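Reading time: 3 min

Unit 3. Work Surfaces: Reading Grain, Glare and Layout

Scope. These notes cover the tabletop as a working area for sorting and putting away small textiles. Storage furniture is treated in Unit 4. The Curnov room is used for the practical part.

3.1 Grain figure

Pale wood-grain tops show two main patterns. Cathedral figure forms nested loops and arcs, with slightly darker streaks outlining long ovals. Straight figure runs in near-parallel bands. Both may occur on one top, with the bands spreading away from the loops. Figure alone does not identify the material: a printed laminate and a real veneer can carry the same loops. Record "pale, wood-grain" until an edge has been checked.

Glare is recorded separately. Under diffuse light a smooth top washes out in patches, and the grain there fades to faint hairlines. Marks are easily missed in such a patch – inspect it again from a second angle.
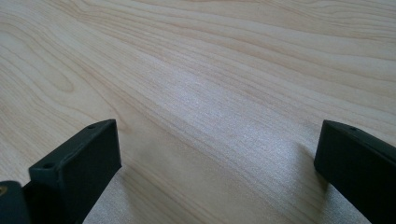 Byun objected in the margin of last term's handout that a second angle only moves the patch, and that a raking lamp held low over the top finds scratches faster. The objection is accepted for scratches. For stains, the second angle stands.

3.2 Layout

Place the basket on one side of the top with its long side running away from the worker. Keep the other side clear for cloths waiting to be sorted. A basket with lattice sides shows its fill level without being lifted; a slot handle in the short end should remain free of fabric. Note the position of any cable grommet, as small items can drop through.

Cloths are taken singly. A crumpled cloth is picked up by the middle of the bunch, and a drooping corner is allowed.
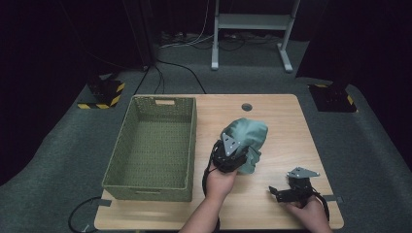

Folding is left until the sort is complete. In the Trondham exercise, 158 cloths are sorted by color and then by size, in 2 passes. Do not combine the passes – errors in size are hard to trace afterward.

For Tuesday: complete worksheet 3 and bring a sketch of your own table, with glare patches shaded.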